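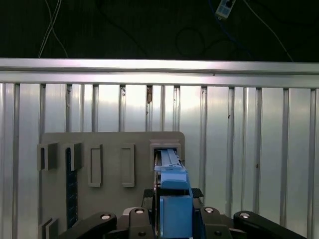

How long does it take to learn a language well enough to live in it? For me it took 14 years, and I still make mistakes when I phone the dentist.

I am writing this because Neelam Bhatia, who shares the desk next to mine, asked me the question at lunch and I gave her a bad answer. I said "it depends", and she looked disappointed. She has been learning Danish for one winter and she wanted a number. So I went home and tried to think about it properly.

My own English began in school, with a grey textbook and a teacher who liked grammar more than talking. I could fill in the correct form of the verb, but I could not buy a stamp. When I moved to Serkside I had a notebook with about 3000 words in it, all written by hand, with the translation on the right side. I was proud of this notebook. In the first week a woman in the bakery asked me "You all right there, love?" and I knew every one of the words and had no idea what she wanted from me. I told her that I was not ill. She gave me a loaf and did not ask again.

The listening was the hardest part for a long time. People do not leave spaces between the words, as they do on paper. I listened to the radio while I cooked, mostly the weather and the programmes about gardening, and for months it was only a noise with the word "compost" in it. Then one evening I was peeling potatoes and I noticed that I was annoyed with the man on the radio, who gave wrong advice about leeks. I had understood him without trying. I remember that I sat down, with the knife still in my hand.

My landlady in those years was Jytte Grímsdóttir. She had come to the country long before me and she spoke English with no fear at all. She mixed up "borrow" and "lend" every day and it did not trouble her. I corrected her once, and she said, "You understood me, so I will borrow you the ladder." I was very careful with my own sentences then and I prepared them in my head before I opened my mouth. Usually the conversation had already moved to another subject when my sentence was ready. Jytte was always in the middle of the talking and I was at the side with my perfect grammar.

Small words still give me trouble. I have been told that one is "in a meeting" but "at a conference", and I accept this, but I do not feel it. Also the phone. Without a face to look at I lose half of my English, and if the person is in a hurry I lose the other half.

What I told Neelam the next morning was this: she will understand the shop before the radio, and the radio before the jokes, and she should start speaking now with the words she has. She wrote it on a yellow note and stuck it on her screen. Then she practised on me the Danish for "my bicycle is broken", which I could not judge, as I do not speak Danish.

I have another call with the dentist tomorrow. I have already written down what I want to say.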